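Come write with us: looking for people who want to talk about rest, burnout and saying no (paid!)

Posted 21/09/2025

Hi! I edit a little online magazine called Skendov. We cover music, comedy and local film, and for the last couple of years the pieces readers write to us about most have been the ones where a performer talks plainly about anxiety, or about canceling a tour leg, or about the month they spent on their sister's couch. So I'm putting together a series of conversations on that and I need people to take part. I'm calling it Ellside, after the bus stop where I had the idea, and I've given up trying to find a better name.

I'm looking for working entertainers of any kind. Singers, drummers, wedding DJs, stand-ups, voice actors, theater people, the person who does the kids' puppet show at the library. You don't need to be famous (most of us aren't!) and you don't need a dramatic story. If you've ever sat in your car after a gig and couldn't make yourself drive home, I'd love to hear from you. 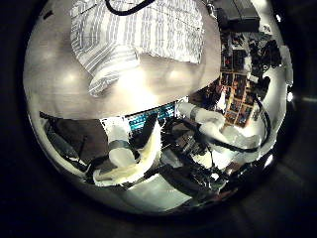
The deal is pretty simple. We'd meet twice, once on the phone so you can decide if you like me, and once in person in Tiltstead for a longer chat of 90 minutes or so. I record the second one, audio only. You get the draft before anybody else does and you can take out whatever you want, including the whole thing, right up until the day it goes live. The fee is $143, paid the same week we talk, and you keep it even if you pull your piece. Bus or train fare inside the state is on top of that, just hang on to your tickets.

I have room for 24 people. Last time I did something like this, on stage fright, more than 38 wrote in the first week, so please don't sit on it if you're interested. I also won't pick on a first come basis, so don't panic either. I want a mix of ages and a mix of jobs, and I'd really like some folks who play in bars and churches and at school assemblies, where there's no manager around to tell you to take the night off.

A few things I'd like us to get into: how you decide when to turn work down, what your sleep looks like in a busy stretch, who you call, what you wish the booker had asked you. Whether social media helps or makes you want to throw your phone in a lake. Medication and therapy only if you bring them up. I'm a writer and I don't have any clinical training, so if you're in the middle of a really hard patch right now I'd rather you leaned on your doctor or someone close to you first, and wrote to me later. There will be a second round.
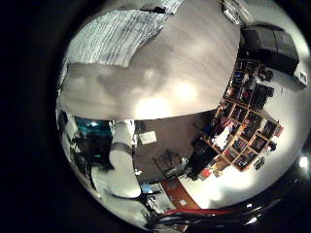

Jeptoo Okoth wrote back after reading the draft of this call and said the part about turning work down should come with a warning, that for anyone paid by the night a no costs rent money, and she didn't want to read another series where the tired person is told to take a bath. Fair point, and I've moved money to the top of my list of questions. She also told me to ask people about their bandmates, and how you tell three other people who need the check that you can't do Friday. I hadn't thought of that at all and now it's the thing I'm most curious about.

So please be as blunt as she was. If the fee is wrong or the questions are silly, put it in your email. 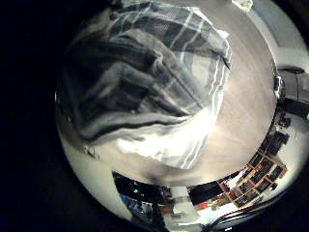

The in-person chats will be in our room at Katiyar, the shared building on the north side of Tiltstead, all through October. It's step-free and you can bring a friend or a well-behaved dog. It's a plain kind of room and I like it that way for talking: a big beige tabletop, a gray-and-white plaid cloth you're welcome to pull around your shoulders, and tea if you want it. Evenings are fine, I know half of you don't wake up before noon.

To put your name forward, email me through the contact page with Ellside in the subject line. Tell me what you do, how long you've been doing it, and one time you wish you'd stopped sooner. A paragraph is plenty, and a voice memo under 4 minutes works too if typing isn't your thing. No links or press kits needed. I'll answer everybody, though it might take me a week or so.

You do need to be 18 or over. You can use a stage name, your real name or no name at all in the finished piece, and we can settle that whenever you like.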